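Weight Room Gallery: Plates and Storage

The plate storage at our Stidden gym, as of 13/11/2018. Members share the rack, so every plate goes back on a horn when a set is finished. Bumper plates sit low, iron and steel go higher up. The bench and dumbbells are behind.

The black iron plate on the upright is a 10 kg, also marked 22 lbs. The blue 20 kg bumper has its own peg underneath.

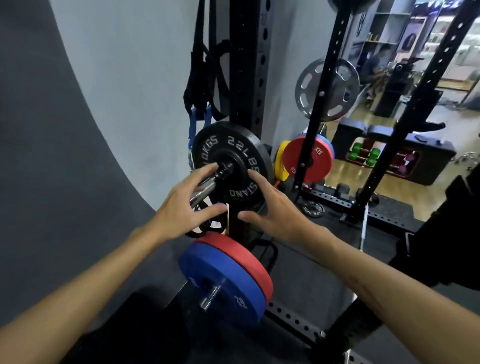 Nasrin Zarei: Could the 10s and 20s stay in the same spots all year? At Skalthorpe they moved them in May and I spent half my warm-up looking for a matching pair.

They will stay put. Labels for the uprights are on order from Manolakis.

Silver steel plates are stacked on a short horn with the smallest at the front. Take hold of the rim with both hands when you lift one off. Bands and straps hang below. 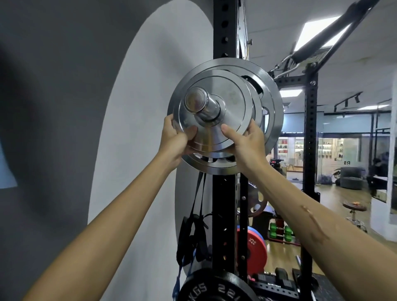

Rack Use and Booking

The rack can be booked for 35 minutes at the front desk. Groups of more than 2 should ask Myrto Kyriakidis first.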